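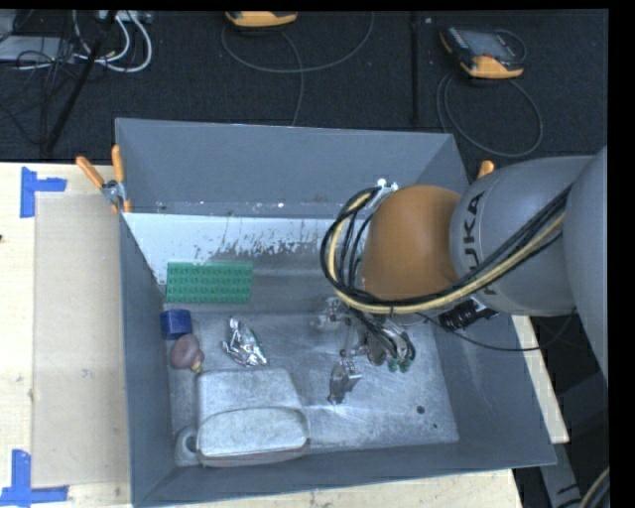
How often should the sorting bin be emptied and wiped out?
Empty it at the end of each shift, or after 700 items, whichever comes first.

4.2 Cleaning the bin floor

1. Take out all loose items and set them in the Kisitz tray.
2. Wipe the metal floor with a damp cloth — no scouring pads.
3. Dry the corners and the walls.
4. Enter the item count on sheet 12.

Note: Light scratches do not affect use.

CAUTION: Foil may have sharp creases. Wear gloves.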